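Zoltell open lab, Murnholm: notes on a humanoid handling bottles

6 March 2018

I had meant to write this up the same evening, but the notes were in three different places and one of them was the back of a parking receipt. What follows is in the order of the visit, with some of the dead time removed.

Getting in

Zoltell runs an open lab in Murnholm twice a year. You register by e-mail, you get a slot, and you get a visitor sticker that doesn't stick to anything. The building is at the end of the bus line, past the timber yard, and the sign still carries the name of the previous tenant. My slot was the second of the morning. There were nine of us, mostly from packaging and light assembly, plus a couple of students who asked better questions than the rest of us.

The first stop was a talk. It ran over, as these do. The useful content was as follows. The group works on whole-body manipulation, which they take to mean that the legs and waist are part of the reach problem and get planned together with the arms. They have been at it for 2 years. They used to work on a wheeled base and changed over when they wanted to look at tasks where the useful height of the hands varies a lot. Somebody asked whether legs were worth the trouble on a flat floor. The answer was that on a flat floor they are mostly trouble, and that the flat floor is temporary.

The second stop was the logging room, where they keep the recordings. They had 1417 runs stored at the time of the visit, of which 604 are labeled well enough to use. I liked that they gave the second number without being asked for it. The labels are done by hand, and the categories have been revised enough times that the early runs no longer match the late ones. They plan to go back and redo them. I have worked in places that planned to do the same.

The demonstration

The main demonstration was the bottle task. The robot takes a plastic drink bottle, raises it, carries it to a set point and puts it down upright. The room is fitted out more like a break room than a cell, with a desk, a refrigerator and a wood-look floor. I think this is a good choice. A lot of lab demonstrations are done against black cloth with one object on a pedestal, and you learn nothing from them about how the arm copes with a large flat obstacle next to the work.

The refrigerator is that obstacle. With the arm out level at that height, the clearance to the top of the cabinet is small, and the planner has to keep the forearm, the wrist and the cable out of the way as well as the bottle. I asked about the cable. It hangs in a loop from the wrist and it isn't in the collision model. They leave a margin for it and accept that the margin is a guess.

Grip force was the other thing I wanted to know about. A full bottle with the cap on is fairly stiff, and you can squeeze it harder than you would think. A bottle that has been opened is a different part altogether, mechanically speaking, and the same setting will fold the wall in. Their current approach is one conservative force for everything, then a short pause after lifting to check for slip -- crude, but easy to debug. They're working on a version that sets the force from the first few millimeters of closing. That wasn't shown.

I stood to one side for most of it, by choice. From the front you mainly watch the hand, and from the side you can see what the knees and the waist are doing, which is where most of the control effort goes. With an arm held straight out and a full bottle at the end of it, the load at the shoulder is at its worst, and the rest of the body has to be arranged to suit.

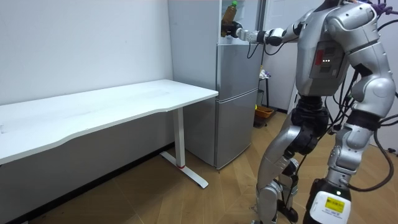

What I asked afterward

There was half an hour for questions, standing up, with coffee. I'll give the answers in short form.

Cycle time: slow. They wouldn't give a figure and I didn't press. By my own estimate a person would do the same move several times over in the same period. They are not optimizing for it at present, and for research purposes I don't see why they should.

Motion planning: the arm path is planned in full before the move starts, and it is only replanned if a limit is violated. So if you shift the target while the arm is moving, it will finish going to the old place. One of the students asked for this to be tried. They declined, politely.

Joint controllers: bought in, from a supplier called Priedītis, with Zoltell's own firmware on top. The stock firmware filtered the torque signal too heavily for what they wanted. The supplier has been helpful about it, I was told, up to the point where the warranty is mentioned.

Calibration: at the start of each day, and again if anyone has moved the desk. There is tape on the floor of their other room for this purpose. They said the tape gets ignored.

Where it goes next: a second site at Vurkholm, with a longer room and a proper kitchen counter. They expect to move part of the work there before the end of March. The bottle task goes with it, along with a door-opening task that I'd like to see, as the forces there are much less polite.

Remarks

My own interest in this is narrow. We handle filled containers on a line, with fixed tooling, at a rate this machine isn't built for. I wasn't there to buy anything. What I took back is the slip check after lifting. We currently infer slip from a missing part downstream, by which time it's on the floor. A pause of a fraction of a second at one station would cost us very little, and I've put in a request to try it on the older of our two fillers.

I've also started a list of everything on our line with a cable that isn't in a drawing. It is longer than I'd like -- two pages so far, and I haven't done the palletizer.

Registration for the next open lab is by e-mail again. Take the early slot if you can, as the talk overruns and the later groups lose their question time. Parking is free behind the timber yard, but the machine will still print you a receipt.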